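步道小组碰头会记录（十一月）

晚上七点开的会，地点还是 Gelside 那间小会议室，暖气开得太足，大家坐下就开始脱外套。到会8位，我负责记录，写得啰嗦请见谅，上次有人嫌我记得太简略，这回我多写点！

一、上次遗留的事
Kļaviņa 那边的指路牌样稿收到了，字比原来大了一号，大家都说好认多了。颜色吵了半天，有人要深绿，有人说深绿在树底下看不清，最后定了白底黑字（我投的也是白底）。牌子下月送来，先放 Gelside 的储物间，钥匙在我这儿，要拿的提前打个招呼。

二、钱
账上还剩163欧，付完印地图的钱就没多少了。Firar 面包店答应秋游那天给我们便宜价的肉桂卷，这个要记一笔，散会前还有人专门提醒我别漏了。收据请大家拍清楚一点，上个月有两张我对着灯看了半天也没看出是多少。

三、秋游路线
这一项聊得最久。原来的方案是绕湖走一圈，可是有几位家里带小推车，湖边那段石子路推起来太费劲，我自己去年推过一次，胳膊酸了两天。所以改走 Flillero 林荫路，全程大概5公里，中间在小亭子歇一次。
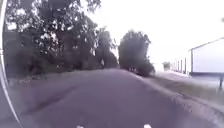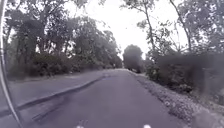 四、报名和分工
目前报了23个人，比春天那次多，太好了！早上九点半在 Gelside 门口集合，十点准时走，迟到的请自己追上来（上次等人等到茶都凉了）。热水壶我带两个，谁家还有大号的请在群里说一声。急救包要补创可贴和纱布，这事我顺路办了。走在最后面压队的人还没定，有两位愿意轮流，下次会前给我准信。
下雨怎么办也讨论了：小雨照走，大雨就改到 Gelside 室内喝茶，当天早上八点在群里通知。

五、其他
有人提议明年春天加一次夜走，大家兴致挺高，就是手电和反光背心得先问问能不能借到，这次没表决，放到下回。
会议室的椅子坏了一把，靠窗那把，别坐。
下次会还是晚上七点，老地方，我会提前跟 Gelside 说暖气关小一点。

八点四十散会。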